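Open day at Wallmont in Harnthorpe

Posted 9/18/21 by Till Sauerland
Filed under: Visits, Electrical, Small repairs

I have lived near the Wallmont building for six years and I always thought it was a warehouse. The sign at the gate is small and the windows are high, so from the road you learn nothing. When I saw the note in the library that they hold an open day, I wrote to them the same evening and received a place in the second group.

For readers who don't know the town: Harnthorpe is at the end of the bus line, and the building is behind the old grain yard. I took the bus to the last stop and walked from there. The walk is 11 minutes if you do not stop for coffee. I stopped for coffee. If you come by car, please use the lower parking lot, the upper one is for deliveries and a man in a green vest will send you away in a friendly manner.

The welcome

We were 11 visitors in our group. We got a paper badge, a pair of safety glasses and a sheet with the rules of the house. Our guide was Paloma Wojcik, and she has a good loud voice, which I appreciated very much, as my English becomes weak when there are fans and motors in the background.

She told us first what Wallmont does. They are a place for testing and training around small household electrical goods: power strips, extension cords, lamps, timers, chargers. Shops and importers send them the products, and they look at how the products are built, how people handle them and how they can be repaired. They also give courses. In one year they receive 239 different products, and each of them gets its own card in a cabinet. I asked if the cabinet is not also in the computer. It is, but the cards stay, because the older staff like them.

The store room

The store room was the first stop and I could have remained there for the whole visit. It has long shelves up to the ceiling with gray boxes, and on each box there is a card with the date of arrival. We were allowed to open one box each. Mine had a desk lamp with a broken joint and a very polite letter from the owner. The letter says that the lamp was a wedding gift and asks that it may come back in any condition.

One shelf is for the products of Bituvano, a small firm that sends many samples each year. Paloma Wojcik showed us how the samples are packed when they come in, with the cord folded flat and tied in two places. She does not like this way of folding. A cord that is bent sharply at the same point for months will keep this bend, and it is then annoying to lay it down on a table. At home I have done it wrong all my life, with a rubber band. I took the rubber bands off the same evening.

The work tables

After the store room we went along a corridor and down three steps (watch your head if you are tall) to the room with the work tables. I expected big machines with dials. The things in this room are mostly quite plain, and I found it the more interesting for that reason.

Fadi Bitar received us there. He has worked with cords and plugs for most of his life, first as an electrician in apartment buildings and then here. He explained that the product always goes on a white board. On a white surface you see a small screw or a crumb of plastic at once, and a board can be lifted and cleaned more easily than a table. He also said that a white product on a white board is a punishment for the eyes, and that most power strips are white.

The three-socket power strip was the product of the day. I own two of this general type, so I looked at it with more attention than I usually give to such an object. It has small round buttons over the sockets, and the slots are narrower than I remembered. What I liked is that the cable was given enough room. It goes from one end of the strip in a wide curve to the back of the board, without any sharp bend, and you can follow it with the eye from the strip to the plug.

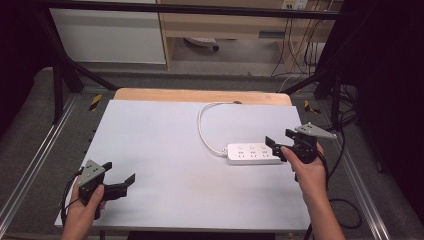
Questions to Fadi Bitar

We had time for questions and I wrote down the answers as well as I could. The mistakes are mine.

A woman from our group wanted to know if it is all right to connect one power strip into another. He said no before she had finished. If the sockets are not enough, buy a longer strip with more sockets, or ask an electrician for one more outlet in the wall. He has seen three strips in a row under an aquarium and he did not wish to tell us more about it.

I asked how one should take out a plug that sits very tight. Hold the strip down with one hand, flat, and take the body of the plug with the other hand. Never pull on the cord. It sounds like a thing for children, but he had us all try it with an unconnected strip, and four of us pulled on the cord without thinking. I was one of the four.

Another visitor asked about dust. You unplug the strip from the wall first, then you use a dry soft brush. No water and no spray. If a socket looks brown or smells strange, you do not clean it, you throw the strip away. At Wallmont they have a collection box for such strips by the exit and you may bring your own.

My last question was about the cord under the carpet, as I have one at home. He looked at me for a while. I have now moved it along the wall.

The repair corner

The tour ended in the repair corner, where Emmett Van Dusen teaches the evening course. There are eight places, each with a lamp, a screwdriver set and a shallow tray with compartments. The tray is from Watkins, the hardware store in the main street, and many visitors asked for it, so I mention it. I paid nothing for mine because it was the last one and had a scratch.

In the course you learn to replace a lamp switch, to change a fuse and to put a new plug on an old cord. Mr. Van Dusen says that the molded plugs on newer cords cannot be opened, and one should not try with a knife. The course costs 130 dollars with all material included. I found this a fair price, although for a student it will be too much, and I said so on the feedback sheet.

We could each put a plug on a short piece of cord under his eyes. I needed two attempts. The first time I had cut the outer cover too far back, so that the colored wires were visible outside the plug. The cover must go into the plug, under the clamp. The second time it was correct and I was allowed to take it home, where it hangs now on a nail and has no purpose.

Practical things

The visit is free, but you must write before and get a confirmation. Wear closed shoes. Bags stay in the lockers at the entrance, and you need a coin for the locker.

The building is only partly good for wheelchairs. The store room and the repair corner are on the same level as the entrance, but the work tables are behind the three steps. Birdie Park at the front desk told me there is a second way through the yard, and that you should say it in your message so that the gate is open.

There is coffee and tea in the hall, and on this day also a plum cake which was finished before our group came out. The next visits are planned for October, and the list is at the front desk or you can ask for it by mail. I will go again with my brother, who still keeps his cords with rubber bands.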